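Handgreifer Prustach: Einrichten und Pflegen des Greiferpaars

4.3 Arbeitsplatz und Greifer vorbereiten

Dieser Abschnitt gilt für das Greiferpaar Prustach ab Seriennummer 1672 in Verbindung mit der Aufnahmesoftware Semwal. Arbeiten am Netzteil sind in Kapitel 6 beschrieben.

VORSICHT
Quetschgefahr zwischen den Fingern. Während der Schritte 1 bis 5 nicht am Abzug ziehen und nicht zwischen die Finger fassen.

1. Beide Greifer ausschalten und die Akkus entnehmen.
2. Fingerpolster mit einem fusselfreien, leicht angefeuchteten Tuch abwischen. Keinen Alkohol und keine Lösungsmittel verwenden, das Gewebe der Polster wird davon spröde.
3. Mittelrille der Polster mit einem weichen Pinsel ausbürsten.
4. Prüfen, ob die Polster fest sitzen. Ein Polster, das sich mit dem Daumen verschieben lässt, muss ersetzt werden (Bestellnummer 3746).
5. Linse der Kamera mit dem Blasebalg reinigen. Erst danach das Mikrofasertuch benutzen. 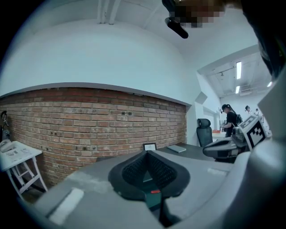
6. Markerplatten kontrollieren. Die Platten müssen plan aufliegen und dürfen keine Kratzer in den schwarzen Feldern haben. Beschädigte Platten immer paarweise tauschen.
7. Akkus einsetzen und beide Greifer einschalten.

Hinweis: Leichte Schleifspuren am Gehäuse beeinträchtigen die Funktion nicht. Risse im Gehäuse dagegen an den Service von Greststead melden und den Greifer außer Betrieb nehmen.

4.4 Sichtprüfung der Kamerabilder

1. In Semwal die Ansicht »Kameras« öffnen.
2. Den Greifer mit ausgestrecktem Arm waagerecht halten und langsam von links nach rechts schwenken.
3. Im Livebild kontrollieren, ob das Fingerpolster unten in der Mitte steht. Bei seitlichem Versatz die beiden Schrauben am Kamerahalter lösen, die Kamera ausrichten und die Schrauben über Kreuz anziehen.
4. Den zweiten Greifer so halten, dass sein Marker im Bild liegt. Semwal umrandet erkannte Marker grün.

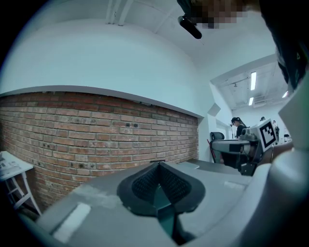 5. Schritte 2 bis 4 mit dem anderen Greifer wiederholen.

Hinweis: Wird ein Marker nicht erkannt, zuerst die Beleuchtung prüfen. Deckenleuchten, die direkt in die Linse strahlen, lassen die Belichtung springen. In diesem Fall den Standort wechseln oder in Semwal den Belichtungswert auf 50 festsetzen.

4.5 Probelauf am Tisch

1. Eine matte Tischplatte verwenden. Glänzende Flächen stören die Lageberechnung.
2. Das Prüfobjekt mittig vor die bedienende Person stellen.
3. Kabel so verlegen, dass sie nicht unter Stuhlrollen geraten.
4. Beide Greifer über die Tischplatte halten und warten, bis die Anzeigen grün leuchten.

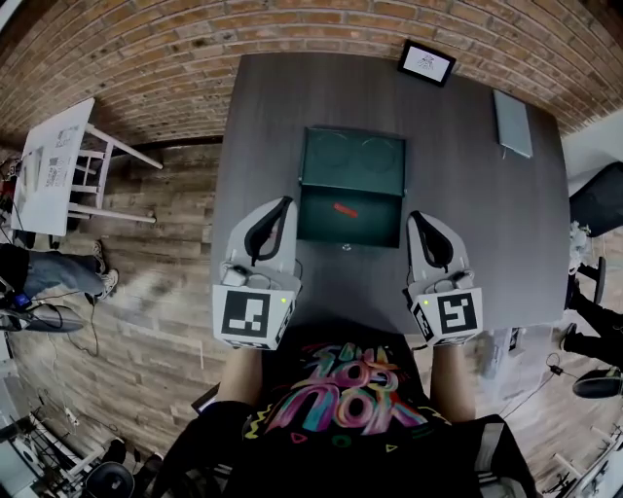 5. Aufnahme starten und das Prüfobjekt einmal mit jeder Hand greifen, anheben und wieder absetzen.
6. Aufnahme beenden und das Protokoll öffnen. Erscheint Fehler 967, stimmen die Uhren der beiden Greifer nicht überein. Beide Geräte aus- und wieder einschalten, dann den Probelauf ab Schritt 4 wiederholen.

Tritt der Fehler erneut auf, die Protokolldatei sichern und an Concombe senden. Den Ordner »log« dabei vollständig übertragen.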